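Kalladdale Floor Chores: data card

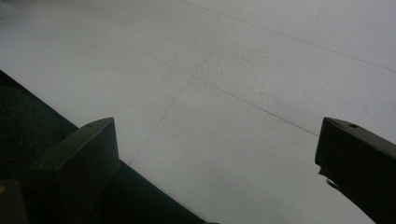
Kalladdale is a set of short recordings of household floor work, collected to test whether current manipulation policies can do chores that a person does without planning. It covers picking up dropped items, straightening mats, wiping spills and spot cleaning. Floors are harder for the policies than tables. On large pale tiles with thin dark grout lines, a tiny dark speck is the only distinct mark, and a policy has to separate it from the grout and from the mottling in the tile before it can decide whether there is anything to pick up. Most baselines fail at that decision, before any contact is made.

Contents

The release holds 3425 episodes from 14 homes. Each episode has wrist video, gripper opening, estimated tool pose and a one-line task instruction. Episodes last up to 40 seconds. Instructions were written before recording and were not edited to match the outcome. Failed attempts are kept and labeled as failed.

Task groups

pickup: a single item on a hard floor, moved to a bin or a hand-height surface.
mat: a mat or rug edge is grasped, pulled or flattened.
wipe: a cloth is dragged over a marked area.
spot: the floor is inspected and the operator either picks up debris or ends the episode with no grasp.

The spot group is the one most often misread. An episode with no grasp can be a correct episode. Check the field outcome_expected before filtering on gripper closure.

Splits

train and val share homes. test uses homes that appear in neither. 1000 episodes are in test. Please do not tune on it. Homes were assigned to splits by hand so that test has at least one tiled, one wood and one carpeted floor.

Baseline results

We trained two policies, Orura and Jikthorpe, on train only. Orura takes a single view; Jikthorpe takes a short history of views. Both handle pickup acceptably when the item is larger than the fingertip and contrasts with the floor. Both are poor on mat, where they tend to close above the edge. On spot, Orura grasps at grout intersections and Jikthorpe waits too long to end the episode. Neither is ready to be left alone in a kitchen. Full tables are in results/.

Known issues

Tool pose drifts on uniform tile, where there are few features to track. Episodes with drift are flagged pose_low.
Gripper opening is missing in part of the wipe group.
Lighting is mostly flat indoor light. Strong glare is rare and results should not be extended to it.

Loading

The loader is in tools/gunawan. Run gunawan check first; it verifies checksums and lists episodes with missing streams. Version numbers before the July release used a different axis order for pose, and old files must be converted with gunawan convert.

Maintainer: Hannelore Schmieder
Last updated: 30th October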